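Bemitz hand grips, two months in

Mar 31, 2025

I said in January that I would write up the Bemitz grips once we had used them properly. We have had them for long enough now that I have opinions, so here they are.

For anyone who missed the earlier post: Bemitz sells a pair of hand grips with printed marker cubes on them. You hold one in each hand and do a task, cameras track the cubes, and the software turns that into hand paths you can use to train a two-armed robot. There are cheaper ways to get hand paths and there are much more expensive ways. This sits in the lower middle.

The pair cost us 554 euros with shipping. That covers the two grips, the marker cubes, a calibration board, a hard case and a year of the software. Spare cubes are 29 euros each. The software renews at 240 a year, and you can keep using the last version you downloaded if you don't renew. I checked that with their sales address before ordering and got a clear answer the same day.

Setup took an afternoon. Most of it went on the calibration board, which has to be shown to the camera at a range of angles and distances. The printed instructions skip a step (you have to save the camera profile before you close the window, or it goes back to the default). Heikki Ahonen found this by doing it wrong twice. The online version of the manual has it right, so use that one.

Once calibrated, the tracking is good. If both cubes are in view, the paths come out smooth and I have not had to clean them up much. Turn a wrist so that only one face of a cube is showing and you get some jitter, mostly in rotation. Turn it so no face is showing and you lose the hand, as you would expect. The software marks the gap and offers to fill it. For short gaps I let it. For anything longer I throw the take away and do it again.

We started with table work, like most people do. Cups, boxes, folding. The grips are fine for all of that. Then we moved on to standing tasks on the floor, which I cared about more, and the coat stand became the main one. It is a harder job than it looks. The hooks are curved, cloth does not hang the same way twice, and you tend to reach up and forward with both hands at different heights.

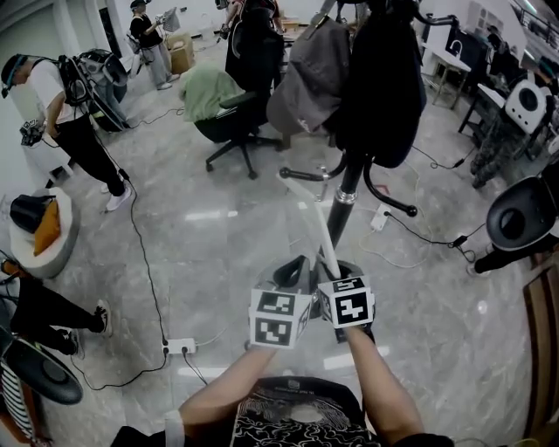 Can you use the grips in a room where other people are working?

A busy room is fine as long as nobody walks between you and the things you are handling. The software looks for the marker patterns and ignores the rest. What causes trouble is a second pair of grips with the same marker numbers, so if you buy more than one set, ask for different numbers when you order.

Comfort is the weak point. The grips are light enough, but the weight is all out at the front, and after a long session I feel it in the forearms. I do twenty minutes and then stop for a bit. Heikki has bigger hands and finds the handles too thin. He wrapped his in tennis tape, and that helped. Bemitz told me a thicker handle is planned but would not give a date.

The cubes themselves hold up well. We knocked one against a door frame and a corner of the print lifted. It still tracked. I replaced it anyway, and the swap was easy — one screw, and then a short calibration for that cube only. The small screwdriver in the case is poor. Use your own.

I should compare it with the Flinside kit, as I have had three emails asking. We borrowed a Flinside set from Hyvönen for a week last year. It uses powered trackers in place of printed cubes, so it does not care if your wrist is turned away from the camera. That is a real advantage for work inside cupboards and drawers. Against that, you have to charge it, it needs its own base units placed around the room, and the starter set costs several times as much. If I had a fixed room and a bigger budget I would think about it. We move between the workshop and the hall at Zusuldale, and I like that the Bemitz case is one thing to carry.

The file export could be better. You get one folder per take with the paths, the video and a settings file, and the names are just a date and a running number. I wrote a short script that renames them by task. I am told the next release lets you type in a task name before you start. It also needs a way to delete a bad take from inside the program. At present you have to go and find the folder by hand.

Support has been decent. I have written to them four times and had useful replies to three. The fourth was about the fan noise on my laptop, so I can't blame them much for that one.

Would I buy the grips again? For our kind of work, yes. The tracking is good enough, the parts are cheap to replace, and I spend my time on the tasks and very little of it on the equipment. I would order the spare cubes at the same time to save on shipping, and I would buy the tape.

Next I want to try them with zips and buttons. I expect the handles will get in the way, but I will post the results either way. If you have used them for small fastenings already, leave a comment and tell me how you held the cloth.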